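Session 7: Folding, and why I make you do it slowly
Home Textiles and Laundry Care, evening group
Notes by Lurdes Caldeira

Right, a few of you asked for last week's folding session written down, so I've typed up what I said, more or less in the order I said it. The washing symbols are in the session 5 notes and I'm not going over them again (ask Gonçalo, he copied the whole chart out by hand and it's very neat).

Before you fold

Find a surface that's bigger than the garment. It sounds daft but most bad folding I see is done on a knee, or on the arm of a sofa, or in the air while watching the telly. A bed is lovely. A padded table is lovely too, as the cloth grips a little and stays where you put it. If you've only got a slippery worktop, put a sheet or an old blanket down first. I like a pale one for dark clothes — you can see the edges properly, and you'll spot any fluff before it gets folded in.

Then check the thing is dry. Feel the seams, the waistband, the bit under the arms. Joaquim told us he once packed away a winter's worth of jumpers in October and opened the box to a smell he still talks about, so please, feel the seams.

Empty the pockets while you're there! Turn everything the right way out too. I know some of you iron inside out, and that's fine, but it goes in the drawer the right way out or you'll be doing it at seven in the morning with one eye open.

Picking it up

This was the part people rushed. When you lift a garment from a pile you nearly always grab the middle, and the middle tells you nothing. You get a lump. Put it down again, find an edge, run your fingers along until you get to a corner, and keep hold of it. Now find the other corner on the same edge. Once you have two corners you can pull gently and the cloth sorts itself out, mostly.

For a T-shirt I want you to hold it up and open before it goes anywhere near the table. Give it one shake. Look for a sleeve that has tucked itself under, or a hem that's riding up on one side. Hélder asked whether it matters which end you hold, and my answer is that shoulders are easier for beginners and the hem is quicker once you've got the knack. I do it by the hem. My mother did it by the shoulders all her life and her drawers were better than mine.

Laying it flat

Lower the far edge first, then walk the rest down towards you. Don't drop it. Smooth from the middle outwards with a flat hand, and stop when the big creases have gone. Little ones are no bother in a cotton T-shirt, they'll drop out when you wear it.

Sides in, sleeves back, bottom up, and then in half again if your drawer is shallow. The Civa method on the photocopied sheet folds into thirds and stands things on end. I think it's fiddly, but Valter swears by it and his shelf did look smart, so try both.

Denim

Denim gets its own pile. It's heavy, it squashes whatever is under it, and new denim can leave blue on pale things. Fold jeans leg over leg, tuck the pointy bit of the seat in so you've got a straight side, then up from the ankles in thirds. Jackets I'd sooner hang, but if you must fold them, do the buttons up first.

Small things

Baby bits, socks, anything with a pattern that's no bigger than your hand — do them last, sitting down if you can, and close to the table so they don't keep escaping. I put mine in a shallow box and don't bother folding half of them. Life's short.

For next time

Bring 8 items from your own drawers, the worse the better, and at least one of them blue or dark so we can use the pale sheet again. If you haven't had the Correia booklet yet, the bit to read is the chapter on storing wool. Have a think as well about how long a pile sits at your house between the machine and the drawer. Mine was three days last week, so no judgement from me.
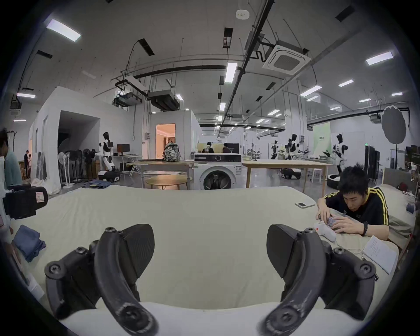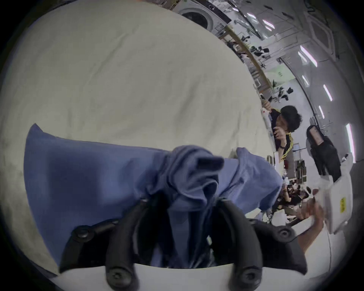
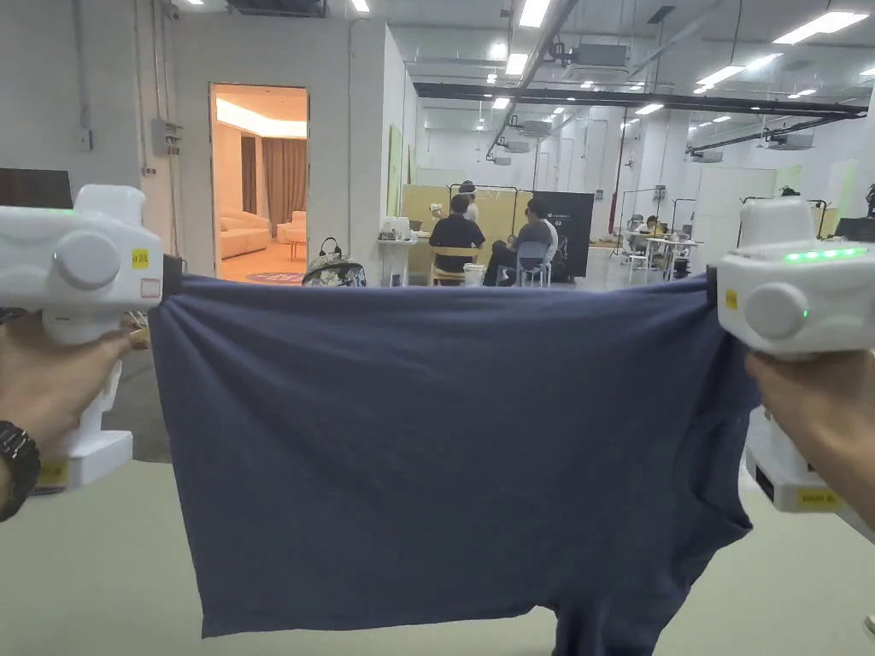
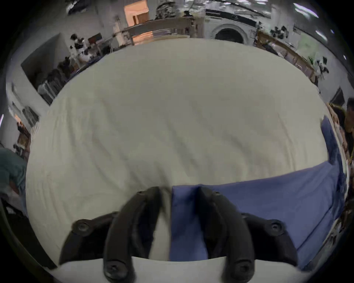
Folding practice. First picture: denim in its folded pile on the left of the padded surface. Third picture: a navy T-shirt held open by its two upper corners.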